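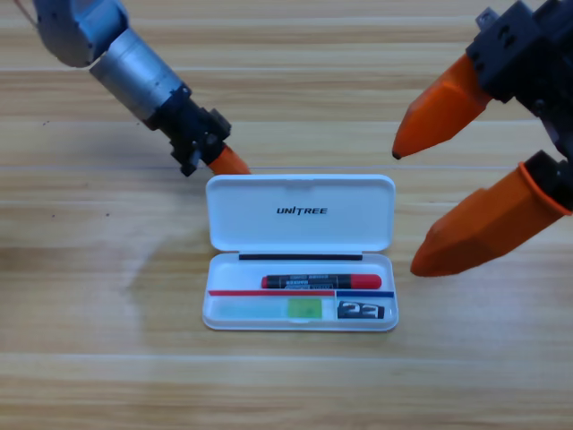 One reader of the May handout writes that tomatoes on the Clokomham allotments split every summer, however much water they are given, and asks whether the variety is at fault.

Unit 5: Watering and Fruit Splitting

Splitting usually follows uneven watering. When dry soil is soaked suddenly, the flesh swells faster than the skin can stretch. Students should water little and often – daily in hot spells – and mulch to a depth of about 5 cm. Ripe fruit should be picked before heavy rain.

Reading for next session: Skuten growing notes, section 2.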